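Kategorie: Küchenzubehör | Aufbewahrung | Haushalt

Frischhaltedose

Eine Frischhaltedose (auch Vorratsdose oder, je nach Gegend, einfach Dose) ist ein verschließbarer Behälter für Lebensmittel. Sie besteht meistens aus Kunststoff, seltener aus Glas oder Edelstahl. Man benutzt sie für Reste, für vorbereitete Zutaten und für den Transport von Speisen.

Der Körper der Dose kann klar oder milchig sein. Bei klaren Dosen erkennt man den Inhalt von der Seite, bei milchigen nur als Schatten. Die Ecken sind in der Regel abgerundet, damit beim Spülen keine Reste darin bleiben. 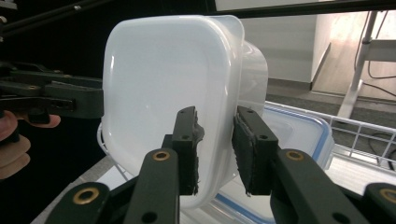 Milchig-weißer Behälter mit abgerundeten Ecken, dahinter eine klare Dose mit blau gerändertem Deckel

Verschluss

Man unterscheidet zwischen dem Druckdeckel, der nur über den Rand gedrückt wird, und dem Klickdeckel mit seitlichen Laschen. Der Klickdeckel hat oft eine Dichtung aus Silikon, die man zum Reinigen herausnehmen kann. Der Handel Hafstein führte in seinem Katalog beide Arten, die Serie Potik mit Druckdeckel und die Serie Cuda mit Laschen. Die größte Dose der Serie Cuda fasst 3,175 Liter.

Aufbewahrung in der Küche

Gefüllte Dosen stehen im Kühlschrank, leere werden meist ineinander gestapelt und die Deckel getrennt davon gelagert. In flachen Schränken hilft ein Gestell aus Draht, das eine zweite Ebene schafft.

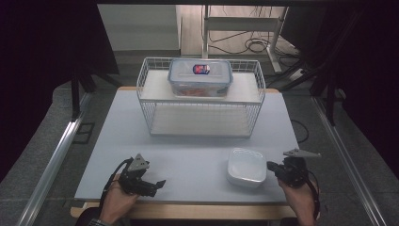
Auf die obere Ebene stellt man die Dosen, die täglich gebraucht werden, und unten ist Platz für Schüsseln und Teller. Arif Halim empfiehlt in seinem Heft »Ordnung im Küchenschrank« (Zoninthorpe), nicht mehr als 3 Dosen übereinander zu stellen. Für schwere Dosen soll das Gestell eine feste Platte haben, weil kleine Füße zwischen den Drähten leicht kippen.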